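Minutes, Prarura workshop meeting, March 5, 2022

Present: Radymyr Sydorenko, Yevhen Hordiienko, Larysa Tkachenko, Ostap Pavliuk (joined at item 2, parking trouble again), and me, taking notes with a very bad pen.

**1. Last minutes**

Approved. Yevhen wants it written down that he did return the heat mat. It's written down, Yevhen!

**2. Phones for the handling bench**

This took up most of the morning. We went over the phones and phone-shaped dummies we keep for practice, and whether we're happy with the thin ones. Radymyr likes them because they're awkward (his word) and says if you can hold a thin one properly you can hold anything in the drawer. Larysa would rather have a few chunkier ones too, and I'm with her on that. Ostap has a quote from Bremano for 70 blank slabs and thinks we can talk them down a little. We said go ahead and ask, but no ordering until we've all seen the price.

Color came up as well. I said I like the pink edges, they show up nicely against anything black, and Larysa agreed. Radymyr doesn't care what color they are so long as they come in one size.

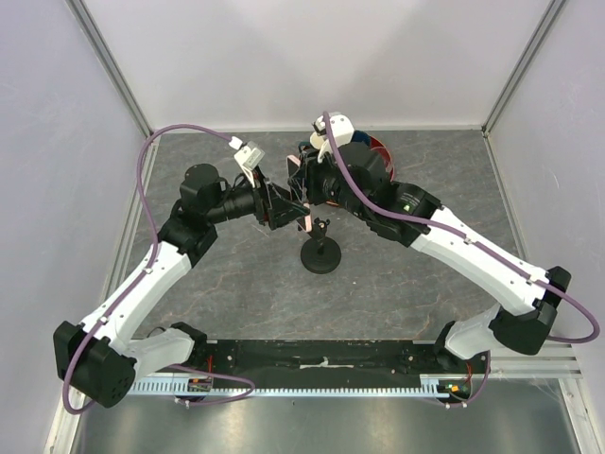
Uliana Tkachenko

We talked for a while about where a phone ought to be held. Yevhen's view is that the ends should stay clear as much as possible and the middle should take the grip, and Larysa pointed out that then you can't see the screen, which matters if we ever want it switched on. No decision. We'll try both ways and talk again when Yevhen has put his notes into some kind of order (he has 3 notebooks going, I saw them).

**3. The drawer**

It's a mess, and I'm as guilty as anyone. Cables, sleeves and old cases are all in together. Larysa and I will sort it out, and anything without a label goes in the Panasiuk box by the door. If you want it, label it!

**4. Money**

We have 3000 left in the small purchases line. Ostap would like to keep most of it for December, when Prirkov usually wants everything at once. Fine by all of us, though Radymyr grumbled about needing new screwdrivers. He can have screwdrivers.

**To do**

- Ostap: go back to Bremano about the price
- Yevhen: notes on grip position
- Larysa and Uliana: the drawer
- Radymyr: send Ostap the screwdriver list, a short one please

Next meeting same place, and Larysa is bringing the kettle back.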